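Home / Around the House / Getting Water Rings and Sticky Spots Off a Wood Table

Getting Water Rings and Sticky Spots Off a Wood Table

So my kitchen table has had a life. We eat at it, we do homework on it, my sister once repotted an entire fern on it (no newspaper, thank you very much), and by last November it had white rings all over one end and a weird tacky patch where the syrup lives. I finally gave up a Saturday-ish amount of time to fix it and I was so pleased with myself that I wrote the whole thing down!

First, figure out what finish you have. Put one drop of water somewhere hidden, like near a leg, and go do something else for 14 minutes. If the drop is still sitting there in a little bead, you've got a sealed top and you can be fairly relaxed. If it soaked in and left a darker spot, your table is oiled or bare, so skip the toothpaste and vinegar parts below and go straight to the bit about oil.

What I used

A stack of old T-shirts cut into squares
Dish soap, the plain kind
White vinegar
Plain white toothpaste (not gel, not the kind with blue bits)
A hair dryer
A plastic scraper or an old gift card
Mineral oil, only for oiled tables

Step 1: Wash it properly

I know, I know. But half of my "stains" were just dinner. Mix a small squirt of dish soap into a bowl of warm water, wring your cloth out until it barely drips, and wipe with the grain from one end to the other. Then go over it again with a cloth dipped in clean water, and dry it right away. Don't let puddles sit, especially near the seam if your table has a leaf.

Step 2: Sticky spots

Lay a warm damp cloth on the patch for a couple of minutes and then push the gunk off with the gift card, holding it nice and flat. If it still grabs at your sleeve, go over it with one part vinegar to two parts water, wipe with plain water, dry. My syrup corner took three rounds. For sticker glue, rub in a little cooking oil first, wait, and then wash it off with the soapy cloth.

Step 3: White rings

White rings are moisture stuck in the finish, and they're way easier than they look. I start with the hair dryer on medium, held a hand's width away and always moving. Give it a few minutes and feel the wood as you go. It should be warm, never hot. A couple of mine faded while I stood there, which was very exciting for me and for no one else in the house.

For the stubborn ones, put a dab of toothpaste on a damp cloth and rub gently, with the grain, for half a minute at a time. Wipe it off and look. It's a very mild polish, so if you go at it like you're scrubbing a pan you will end up with a shiny or dull patch, and then you have a whole new project.

Black rings are a different animal. Those have gone down into the wood, and you're looking at sanding and refinishing. My friend Yi-an did hers over more than 13 evenings and it came out gorgeous, but I don't have the patience.

Step 4: Oiled tables only

Let the table dry overnight. Pour a spoonful of mineral oil on a cloth (on the cloth, not on the table!) and rub it in with the grain, thin and even. Leave it 56 minutes or so if you're me and forgot to set a timer, then buff off everything that didn't soak in. Put the used rags outside to dry flat before you toss them. Mineral oil is pretty tame, but if you swap in linseed oil those rags can heat up and catch fire by themselves, so please get in the habit.

A few things I'd skip

Steel wool. Melamine sponges, unless you want to take the sheen off. Mayonnaise, which does sort of work on rings but then your table smells like a sandwich for two days. And if your top is a laminate, Steps 1 and 2 are all you need.

Question from the comments: Wiroj asked if he could use the iron trick, where you iron over a towel. You can, on low with no steam, but I've scorched a tray that way and I like the hair dryer better.

Now go buy coasters. I bought coasters. We'll see if anyone uses them!

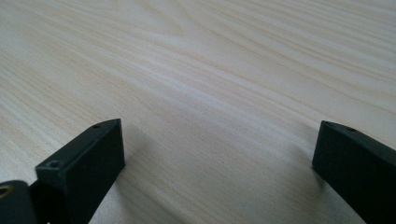

Pale tabletop with lots of grain. Always wipe along those lines.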